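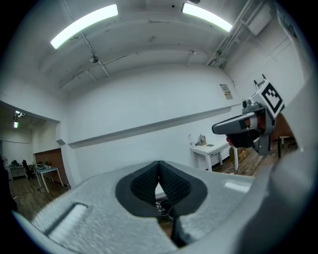 *Fig. 4-1. Workroom ceiling: light fixtures and conduit.*

## 4. Table Power and Lighting, Room 352

Applies to the Stallthorpe building. Complete Section 3 (Furniture Placement) first.

### 4.1 Power strip

1. Clear the near edge of the white table.
2. Lay the power strip flat along the near edge, sockets up. Do not plug it into the wall yet.
3. Insert the plug adapter and press until seated.
4. Run the thin white cable across the tabletop toward the far edge. Leave one loose loop. Do not coil the spare length.
5. Connect the supply lead to the low wall outlet.

**Caution:** Do not plug one power strip into another. Total load must stay within the rating printed on the strip.

**Note:** Tavis strips have a switch at the cord end. Set it to OFF before step 5.

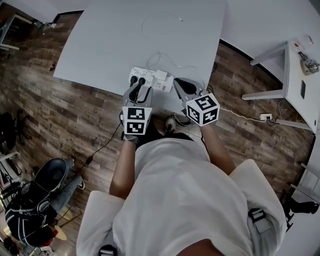

Leonie Ashby asks that step 4 be done before step 3 on the Whitelaw tables, where the adapter blocks the cable path once it is in. The order may be reversed on those tables only.

### 4.2 Floor leads

1. Route each lead along the floor by the shortest path that does not pass under a chair.
2. Keep leads at least 19 inches from stool and chair legs.
3. Tape down any lead that crosses a walkway. Use part 3052 floor tape.

**Caution:** Chair casters damage cord insulation. Replace any cord with a visible cut. Do not tape over the cut.

### 4.3 Lighting

1. Switch on the ceiling lights and wait six minutes before checking the table for glare.
2. Stand at each side of the table in turn and look across the top.
3. If a tube reflects in the work area, turn the table a little and repeat step 2.

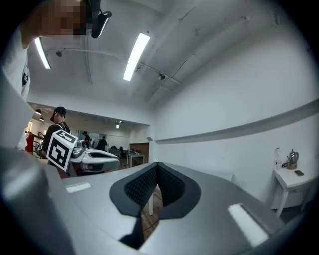
4. When the position is acceptable, mark the floor at each table leg.
5. Recheck the leads as in 4.2. Moving the table can pull the plug partway out of the wall outlet.

Report flickering tubes to Sistbridge Facilities. Do not open the fixtures.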